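Print this page | E-mail this article
Home > Issues > Methods > Failure reports

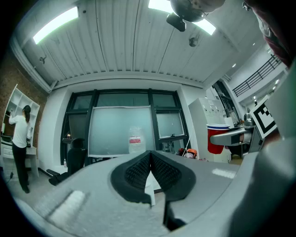 4.2 Loss of marker tracking during cup handling

The main failure in the September sessions was pose dropout on the right gripper. Of 427 cup episodes, 71 had at least one gap long enough to make the trajectory useless for training. The left side had 13. Same firmware, same calibration file, both units from Brondar.

First guess was glare on the marker plates. Florin Pascu re-ran detection with the exposure lowered - no real change. Timestamps were next. Chutima Meesuk compared the two streams and found the right one drifting, but only after a dropout, never before it. So drift is an effect here and we stopped chasing it. 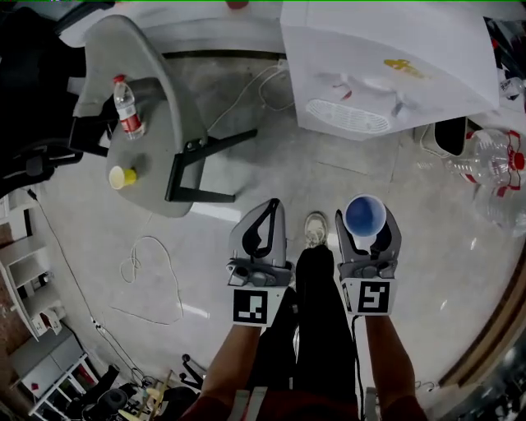 What remained was the cable. Bending the wrist inward puts a load on the connector, and on the bench we could reproduce the fault in 4 wrist positions, all of them close to the pose used for picking up a cup. The logger does not raise an error. It repeats the last good pose untill the link comes back, then jumps. Replayed on the arm, a jump like that is a safety problem: the Sesta controller reads it as a valid command and tries to follow. Vichien Thaweesak hit the stop in time, no contact, no damage.
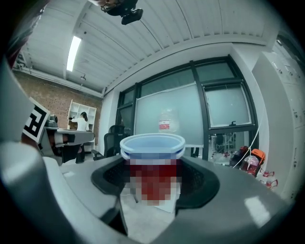
Figure 6. Cup held between the gripper fingers, fiducial marker at left.

Fixes so far. Strain relief on both grippers. Logger now writes a null pose when the link is down, and any episode with a null is dropped before before replay. Velocity limit on the arm, set low. Not yet tested with heavier objects - see 4.3.

Previous | Next | Contents | References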